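Light over the lower floor

Sewwandi Wanigasekara took on the Catterall building when it had been standing unlet for five years. She is the lighting and services engineer on the conversion, and her first visit was made with a torch. The supply had been isolated at the intake and the old high-bay fittings had been taken down for scrap.

"You learn more about a roof with a torch than with the lights on," she says. "You see one rib at a time. I walked the whole length and marked every beam where somebody had drilled before us."

The building is a single-storey shed with a part upper level added along one side. Valholm, the firm that holds the lease, wanted it for bench work and general assembly. The brief asked for even light at bench height, no suspended ceiling and as little new steel as possible. Wanigasekara's first scheme used continuous trunking fixed straight to the underside of the beams. It was priced, and dropped.

"The trunking was fine. The trouble was the route past the mezzanine. You had to either stop the run short or bring it down under the deck, and Roland didn't want it under the deck."

Roland Mapplebeck, who ran the job on site, confirms this. "Headroom under there is what it is. Every bracket you add, a tall person finds it. I asked for the underside to be left clear and I would ask for it again."

The second scheme used separate fluorescent fixtures. Asked why she did not go to LED throughout, Wanigasekara gives a short answer: the client already owned the fittings. They had come out of a smaller unit at Uvach with 200 spare tubes, and the budget had been fixed before she was appointed. The supports and wiring are sized so that the fittings can be changed one for one.

"I'm not sentimental about tubes. They flicker when they're old and they're a nuisance to dispose of. But the ballasts tested well, and we rejected 12 fittings out of the lot. I could work with that."

Painting came next. Mapplebeck had the corrugated metal overhead and the beams finished in the same white, against the advice of the decorator, who wanted the steel picked out in grey. Wanigasekara supported him on technical grounds. A pale ceiling returns some of the light that would otherwise be lost upwards, and it lowers the contrast between a bright fitting and what lies behind it. The brick was left as found.

"People ask about the brick," Mapplebeck says. "It was sound. You paint brick once and you are painting it for ever."
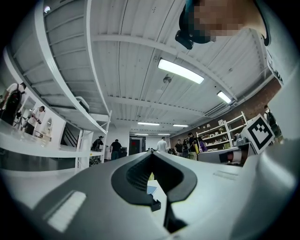
Page 69

The mezzanine was the harder piece of work. Its railing and structure are white too, and the slatted underside was Wanigasekara's request – she wanted the panels to read as part of the ceiling when seen from the floor. Mapplebeck would have preferred a flat board, as it is quicker to wipe down.

"We disagreed about that for most of July," she says. "He still thinks I'm wrong. He may be right about the dust."

Reflections were a separate matter. With bare fittings overhead, any smooth surface on a bench will pick up a bright patch, and a person bending over close work meets it at the worst angle. Wanigasekara's advice to Valholm was to turn the benches before buying diffusers. Two positions were tried, and the benches now stand square to the rows.

She has one item left on her list, a revised switching plan that would let the far end of the room be turned off by itself. The cable is already in. Mapplebeck is waiting for the drawing.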